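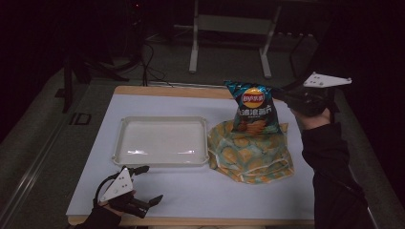
*핸드헬드 그리퍼 체험대. 오른손 그리퍼로 감자칩 봉지 모서리를 집은 순간.*

6월에 Plernilbridge 오픈랩에 다녀왔습니다. 그리퍼 비교 체험을 할 수 있다는 공지 한 줄만 보고 신청했는데, 결론부터 쓰면 오후 내내 체험대 앞을 못 떠났어요. 발표 세션은 두 개나 놓쳤습니다(자료는 나중에 받기로 했으니 괜찮습니다!).

## 체험대

흰 판 위에 물건을 올려놓고 양손에 그리퍼를 하나씩 쥔 채로 옮기는 방식입니다. 손잡이를 쥐면 앞쪽 검은 집게가 닫히고, 위에는 점이 찍힌 흰 삼각형 마커판이 달려 있습니다. 안내를 맡은 Noelia Sarmiento 씨 말로는 마커로 손의 위치와 각도를 추적해서 나중에 로봇 팔의 동작으로 바꾼다고 해요. 저는 지금까지 원격조종 방식만 써 봐서 중간에 로봇이 없다는 게 처음엔 꽤 어색했습니다. 그런데 5분쯤 지나니까 그냥 긴 손가락이 생긴 기분이더라고요.

물건은 트레이, 천, 과자 봉지였습니다. 딱딱한 것, 흐물흐물한 것, 빵빵한 것을 골고루 섞어 둔 셈인데 이 조합이 정말 재미있었습니다.

**트레이.** 얕은 흰색 플라스틱이고 테두리에 납작한 턱이 있어서 그 턱만 물면 됩니다. 한 손으로 들면 반대쪽이 처지니까 양손으로 맞잡는 게 낫습니다. 두 그리퍼의 높이를 맞추는 연습으로 딱 좋았어요.

**천.** 겨자색, 올리브색, 청록색이 뒤섞인 무늬라 뭉쳐 놓으면 어디가 접힌 부분이고 어디가 가장자리인지 눈으로 봐도 헷갈립니다. 저는 흰 선이 들어간 밑단을 찾아서 거기부터 집었습니다. 집게가 두 겹을 같이 무는 바람에 다시 놓은 적이 여러 번입니다. 옆에서 보던 분이 한 손으로 누르고 다른 손으로 당기라고 알려 주셔서 겨우 폈습니다.

**과자 봉지.** 제일 오래 붙잡고 있었던 물건입니다. 청록색 Lay's 감자칩인데 가운데를 잡으면 봉지가 밀려나고, 위쪽 모서리를 꼬집듯이 잡아야 잘 들립니다. 대신 모서리 한쪽만 잡으면 기울어진 채로 매달려서 트레이에 반듯하게 내려놓기가 어려워요. 내려놓기 직전에 손목을 살짝 돌려 주는 게 요령인데, 저는 이걸 익히는 데 한참 걸렸습니다.

## Wuvon과 Fisau 비교

같은 과제를 두 회사 집게로 번갈아 해 볼 수 있었습니다. 아래는 제 손으로 느낀 것이고 측정한 값은 아닙니다.

- **Wuvon**: 손잡이가 가볍게 당겨지고 닫히는 속도가 빠릅니다. 천 끝을 콕 집을 때 아주 좋았습니다. 봉지는 조금만 세게 쥐어도 구겨지는 소리가 나서 긴장하게 됩니다.
- **Fisau**: 처음엔 뻑뻑한데 끝에 가서 힘이 부드럽게 들어갑니다. 봉지 모서리를 오래 들고 있어도 손이 덜 피곤했어요. 천은 여러 겹이 같이 물리는 일이 더 잦았습니다.

집에 하나만 가져가라고 하면 저는 Fisau입니다. 같이 간 동료는 바로 Wuvon을 골랐고 돌아오는 기차에서도 의견이 안 좁혀졌습니다. 손 크기 차이도 있는 것 같습니다. 동료는 손이 작은 편이라 Fisau 손잡이가 끝까지 안 쥐어진다고 했거든요.

무게는 Fisau 쪽이 700g이라고 들었습니다. 숫자만 보면 무겁다 싶은데 무게중심이 손바닥 가까이 있어서 생각보다 편합니다. 다만 뒤로 빠지는 케이블은 좀 거슬렸습니다. 왼손을 안쪽으로 깊이 넣으면 케이블이 팔을 따라오면서 당기는 느낌이 있어요. 무선판 계획이 있는지 물었더니 Sarmiento 씨가 웃으면서 배터리 무게부터 해결해야 한다고 하셨습니다.

## Gauthier 컨트롤러

옆 부스에는 Gauthier 컨트롤러가 있었고, 기록한 손동작을 팔에서 재생하는 시연을 했습니다. 제어 주기를 200Hz로 맞춰 놓았다는데 트레이를 옮기는 동작은 정말 매끄러웠습니다. 천은 처음 놓인 모양이 조금만 달라져도 빈 곳을 집더군요. 담당자분이 실패한 회차도 숨기지 않고 연달아 보여 주셔서 오히려 배울 게 많았습니다. 어느 지점에서 집게가 너무 일찍 닫혔는지 화면을 멈춰 가며 같이 봤는데, 이날 제일 신났던 시간이에요.

## 가실 분들께

- 체험은 점심 직후에 줄이 짧습니다. 오후 3시를 넘기니 확 길어졌어요.
- 소매가 몸에 붙는 옷이 편합니다. 헐렁한 소매는 손잡이에 걸립니다.
- 두 집게를 다 써 볼 생각이면 과자 봉지부터 하세요. 차이가 제일 빨리 느껴집니다.

다음 오픈랩에는 손끝 패드를 갈아 끼우는 코너도 생긴다고 합니다. 고무 패드로 봉지 옮기기를 꼭 다시 해 보고 싶어서 알림 신청은 벌써 해 뒀습니다.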